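4.3 Preparación de la superficie y doblado de prendas de punto y tejido a rayas

El presente apartado se aplica a la zona de doblado Bellach. Antes de comenzar, el personal deberá leer las indicaciones de lavado de cada prenda. 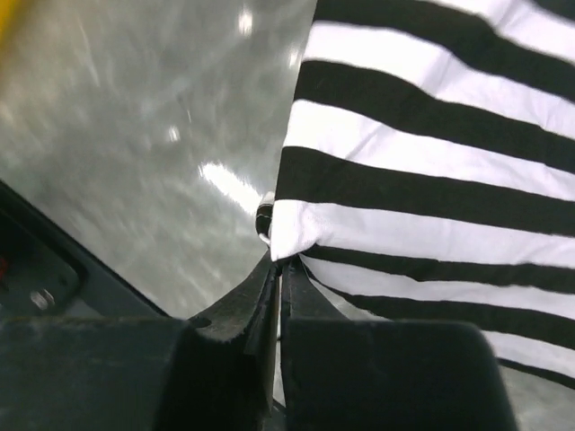
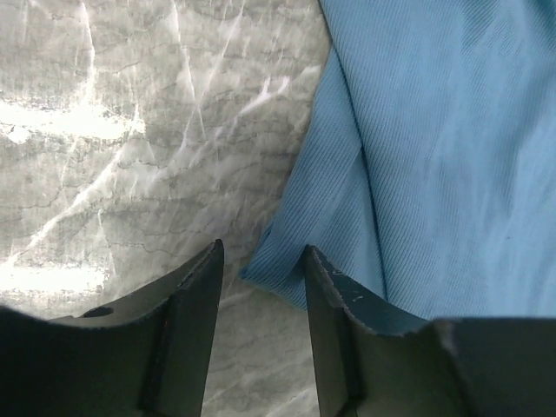
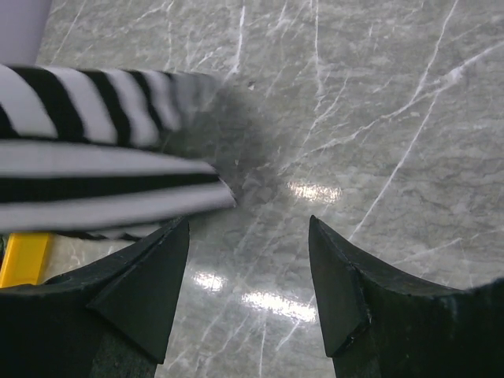

Figura 16. Tejido a rayas blancas y negras (primera imagen) y superficie de mármol gris (segunda y tercera).

1. Retire de la superficie de mármol todo objeto ajeno a la labor.
2. Limpie la piedra con un paño suave y detergente neutro Cledix. Seque a continuación.
3. Tome la prenda por el borde y levántela despacio, dejando que la tela caiga por su propio peso.
4. Extienda la prenda y alise las arrugas con la palma, desde el centro hacia los extremos.
5. Doble los laterales hacia dentro y haga coincidir las rayas de ambos lados.
6. Doble a lo largo en 2 partes iguales y deposite la prenda en la bandeja Lokel.

Nota: en los tejidos con bandas anchas, utilice una raya como guía del pliegue.

Precaución: no aplique vinagre, limón ni productos ácidos sobre el mármol. No arrastre por la piedra prendas con cremalleras o botones metálicos.

Precaución: no apile en la bandeja más de 16 prendas.

Las consultas sobre este apartado se dirigirán a Wayne Entwistle, responsable de lencería. El apartado 4.4 trata del planchado.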